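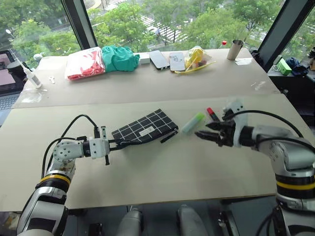

Tabletop chores: progress to September 17, 2025

Prepared for Madov by Danica Vrabec

Work this period was on clearing a cluttered table with two arms. The left arm has the parallel gripper and takes soft things such as the black zippered pouch. The right arm has the multi-fingered gripper and is used for pens and markers.

We ran 100 full clearing attempts. The arms finished 21 without help. Most failures came from clear plastic bags and crumpled cloth - the arms close on them well enough but let go early. Phones lying flat are still slow.

Rok Georgiev has now logged 3,621 single grasps, and these will be used for retraining.

Could this go into a home today? No. A person clears the same table much faster.

Next period

Retrain on bags and cloth. Repeat the 100 attempts in January. Marlina Sumampouw will send the budget separately.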